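Search this site
Search stories

The Shared Bench

The workshop on Prallside Lane charged by the month, and by April she had paid for two. The arms had cost her 900, and the Pulteck controller took most of what was left.

She wanted them to clear a desk. Her father had cleared his every night at the Dobson works, and she had never managed it with her own.

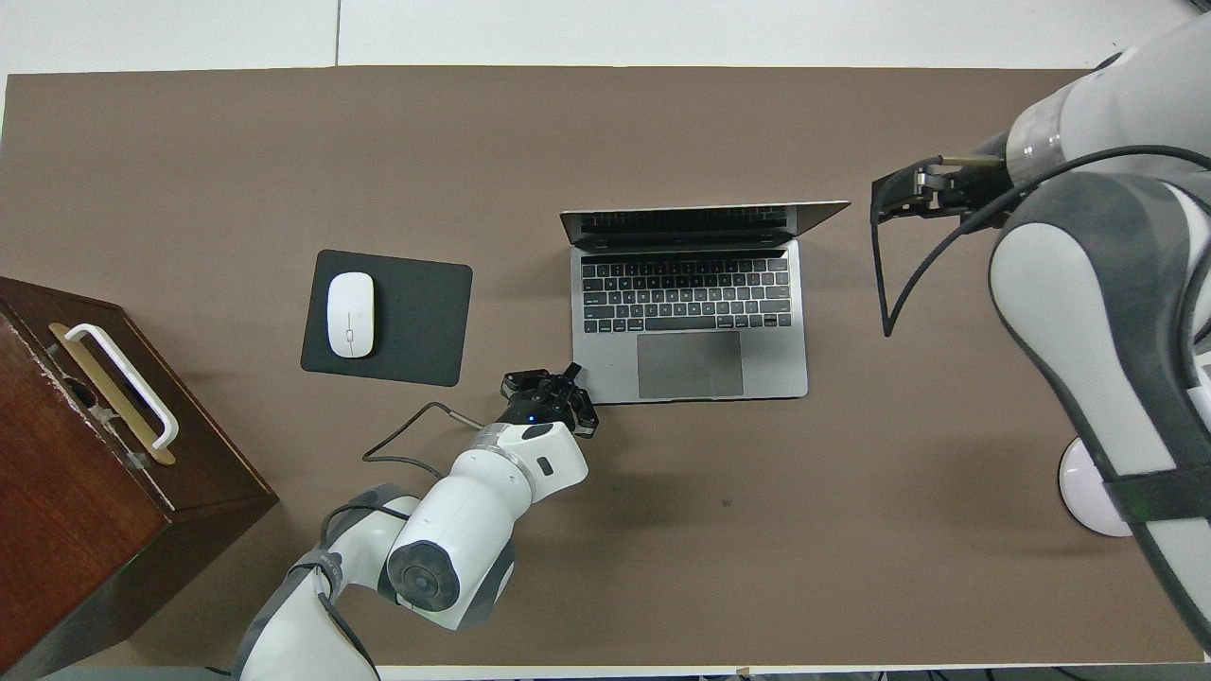 She ran the routine again after tea. The old box had been his, dark wood with a white handle on a gold-coloured plate, and she had stood it to the left of the mouse pad. The laptop was open. She typed the wait time into the Jekness panel by the door, 3 seconds, and stood back with her hand on the switch.

The left arm moved first and stopped. She wrote down the joint and the angle, then changed one line and went round again. It rained on the roof. Someone in the next bay was sanding a chair.

At nine she put brown paper over the table and brought the lamp across.
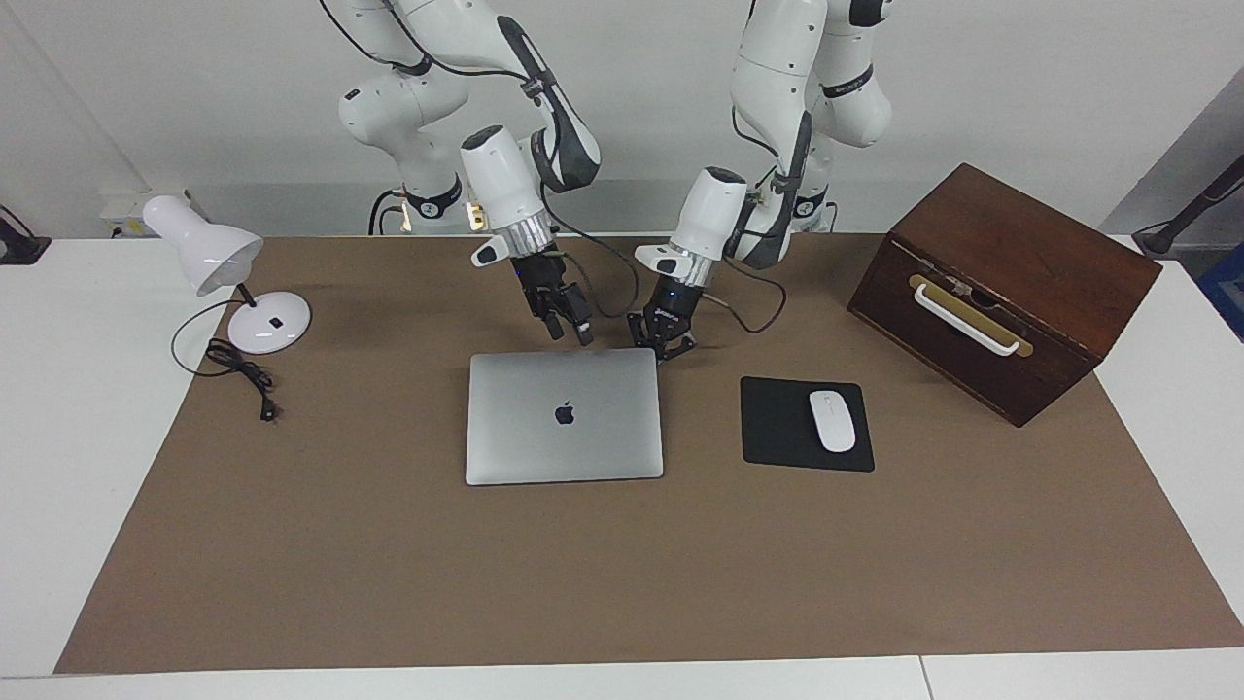

The bench with the laptop shut, 26th April.

She rang home and said she would be late. Then she plugged in the lamp and started the count again.

Comments

More of this please. Did the father know about the arms?

My shed has a table like that. Good story, a bit short.

I'd have read another page about the chair.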